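The Sock Test Is Not a Safety Test

I have lost one argument at Fusesstead this year and I'd like to lose it again in public, so here goes. Our laundry robot should not be allowed to reach into a dryer on its own say-so. Not yet!

Back in July the arm went into a drum for a load, the grip sensor reported "closed on fabric," and it pulled. It had closed on the rim (no fabric at all), and it kept pulling for 165 seconds until Ximena Escobedo walked over and hit the stop. She wasn't hurt, the dryer was fine, and the log called the whole thing a completed pick. A completed pick! 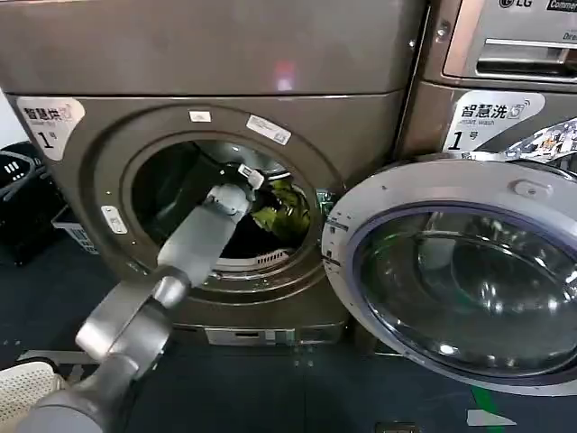
That last bit is what bugs me. Machines get stuck, I get it, I get stuck in my own duvet cover. But a fault that files itself as a success is a different animal, and our fix was to run 600 more picks and announce that it only happened once. Milagros Magbanua told me that was good news. I love Milagros, and I think she's wrong, because all we counted was the logs, and the logs were the thing that lied!

What I'd want is boring. Cap the pull force, time out after two seconds of no movement, and make the arm prove it has cloth before it calls anything done. A dryer drum is a rotten place to guess, too – dark clothes, shiny steel, a slotted piece right by the lip where a finger could catch. 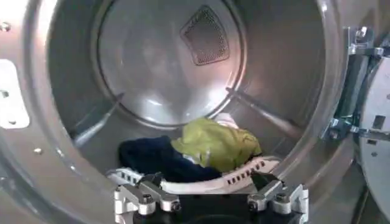

Filed under: Opinion, Shop Floor

The pushback I keep hearing is speed. Fine, so we empty fewer dryers an hour for a while. I can live with that, and so can the towels.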